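List Home | Threads | By Date | By Author | Search

Re: [kitchen-floor] Plating arms, when and how many
1/13/22
3 replies | 304 views

Zdenka Gashi wrote:
> Management had the Garneo people in again on Tuesday. The plan is two
> stations on the cold line at Jundbridge by spring, fruit and garnish
> only. They say no jobs go, people just "move up" to checking trays.
> 65 of us on that line now. Does anybody at another site know what
> checking trays means once it's running?

Zdenka,

I can tell you what it meant at Arnine, where we got ours in October. Checking trays means you stand where you stood before and watch. When the arm stops, you clear it, press the green button and write down the time. I did fruit plates for nine years and could talk to the person next to me while I did it. Now I can't look away for long, and the person next to me is on nights.

They told us no jobs would go, and on paper none did. Four people left and were not replaced. Ask for the headcount in writing, with a date on it, before the stations go in. We asked after.

Ask about the rate too. We were quoted 380 trays a shift and the most I have seen is well short of that, but the schedule was built on 380, so the hand line makes up the rest. If Garneo gives you a number, ask what fruit it was measured on and who was standing by.

The Wanigasekara training packet is what you'll be handed first. It is over 1000 slides if you count the safety modules, and most of it is rendered, like this one: 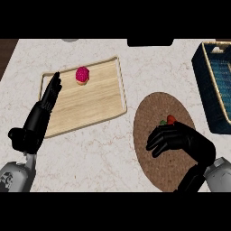
My trouble with the training is that it teaches you the job on a very clean day. Our packet has two black hands over a marble counter, one raspberry on the tray and one strawberry on the mat. I have never in my working life had one raspberry. They come in flats, half of them leaking by Thursday, and you sort as you go without thinking about it. That sorting is still ours, only it's now called "prep" and it isn't in anyone's hours. Get it in the hours.

I'm not against the thing. My wrists are better than they were last winter and I'd be lying if I left that out. But I wouldn't sign off on "move up" until somebody shows you the pay grade it moves up to. Ours is the same grade.

If your steward wants the wording we ended up with on breaks, I can send it off list.

Reply | Reply all | Forward
Previous in thread | Next in thread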